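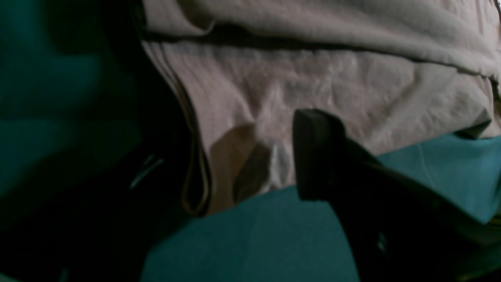

June, bench notes, the vanishing cabinet build

Finally got the Vuso cabinet closing without the rattle!! Two weeks of hearing that little tick every time the back panel swung home, and it was the top hinge pin all along (I had blamed the catch, then the felt, then the floor). Pulled the pin, rubbed it with candle wax, put it back, and the panel now shuts so softly that I had to walk around the back to check it was closed.

Settings for whoever picks this up next:

- top hinge: waxed pin, the long one from the old Florkness crate
- bottom hinge: left alone, don't touch it, it's perfect
- catch: one full turn looser than the drawing says
- panel gap at the floor: 2 mm, same on both sides now

The drawing still shows the old catch position. I've penciled the new one on the shop copy but the clean copy needs redoing.

**Timing runs**

Ran the switch 15 times after lunch with the metronome going. The target is four beats from the curtain covering the front to the panel being shut. First few were dreadful, five beats and a lot of breathing. By the middle of the set it was landing on four every time, and the last one came in a hair under, which felt amazing. I think we can cut the extra flourish with the curtain, it was only there to cover the slow hinge.

One miss: on the ninth run my heel caught the lip of the base. Going to round that lip over with the small plane and paint it again. Black, flat, from the same can if there's any left.

**Sight lines**

Taped out the Londik stage on the floor from the plan they sent. Their front row goes much wider than ours, so the far left seats get a look at the side of the base that we've never had to worry about before. Sat down there with the cabinet turned and yes, you can see the edge of the panel if you know where to look, and maybe even if you don't. Turning the whole thing a few degrees toward stage right fixes that side and doesn't seem to hurt the other one. Want a second pair of eyes on this please, the taller the better, because the balcony is the part I can't fake from a chair on a table.

I love this stage of a build. The thing is still plywood and pencil marks, and already there's a moment in the middle where it looks impossible, even to me, and I cut the panel!

**Lights**

Tried the Dogbe lamp from above instead of from the side. Big improvement on the front doors, the gold trim jumps out and the inside goes nice and dark. The bad news is a thin bright line on the floor behind the base. Strip of felt should kill it. If the felt drags on the boards we'll have to go back to the side lamp and live with duller trim.

**Parts**

Stock number 3814 is the right caster, the other one in the drawer has the brake on the wrong side. Price for the full set, with the spare, came to $278, so I'd like to be sure about the base height before ordering.

Still to do:

- plane and paint the lip
- felt behind the base
- redraw the catch
- try the switch in stage shoes (I've been in sneakers the whole time, oops)
- measure the Londik loading door against the cabinet with casters on

Left the cabinet with the doors open so the glue on the trim can set overnight. Please don't lean on the left one.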